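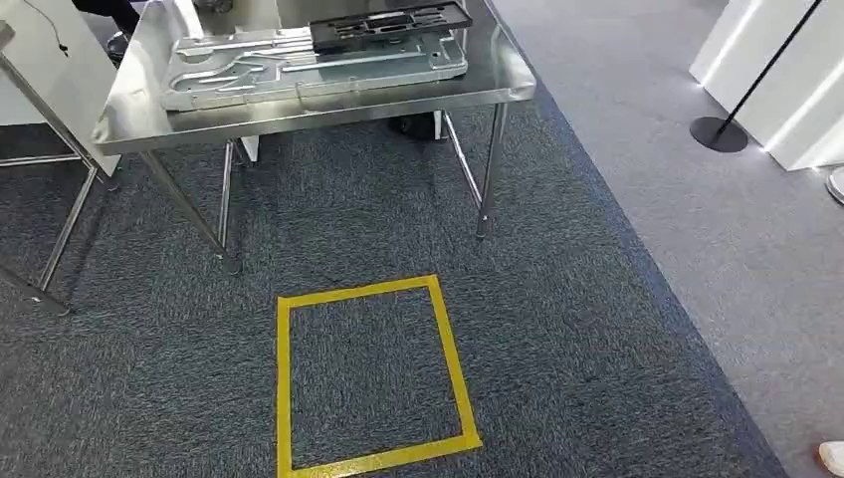
Paweena Onsri asked us if visitors would understand a metal plate without any label. Her question changed the plan of our report, and we start from it.

**Part 2: The display table**

Our group studied how parts are shown to visitors at the Dombridge fair. The large aluminum plate has raised channels and curved grooves, and it lies flat on a steel table. A black plastic tray rests partly on it.

We talked with 9 visitors on Saturday. Only 5 of them noticed the grooves before we mentioned them. The polished tabletop reflects the overhead light, and we think a matte cloth under the plate would help.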